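Pollel opens toy tidying room at Skukness library

Pollel, the early years service of the Skukness district, has opened a room at the town library where families can borrow small toys and baskets to keep them in. The room opens on Monday mornings and forms part of the Brikanska programme, which encourages children to put their own toys away at the end of play.

Each loan is kept deliberately small. Families take home one open basket and a few simple shapes, chosen for children from the age of 2. The basket is shallow so that a child can see at once what is inside and what is still on the table. 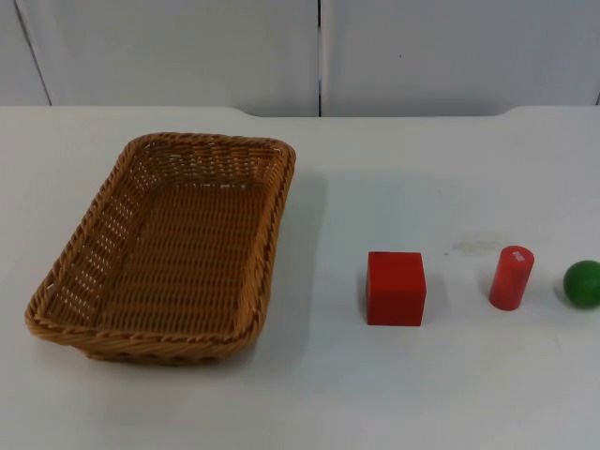 Parents who tried the loans in May were asked for their views, and one replied that her son now fetches the basket before he is told to, although she would have liked a lid for the car. Pollel has noted the request and will look at covers when the next order is placed.

The Brikanska collection holds 1836 toys and 58 baskets, all of which may be borrowed free of charge for up to two weeks. Items are checked on return, and small marks or chips that do not affect safe use are left as they are. New items will be bought as funds allow.

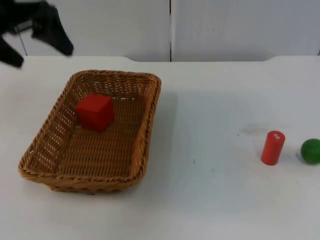 Storage was the main concern raised when the room was planned. Boxes with high sides had been used in earlier years, and small toys were often lost at the bottom of them. Woven baskets were preferred this time — a rectangular one with a golden-brown weave, set on a white table, is easy for a young child to pick out. Staff suggest that it be kept in the same place at home.

Families are also asked to return each set complete. 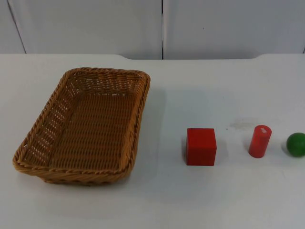
Where a toy has been mislaid, the library desk should be told so that the set can be made up again before it is lent to another household. No charge is made for a first loss. Loans may be renewed once, in person or by telephone.

Enquiries should be addressed to the Pollel office at Skukness library.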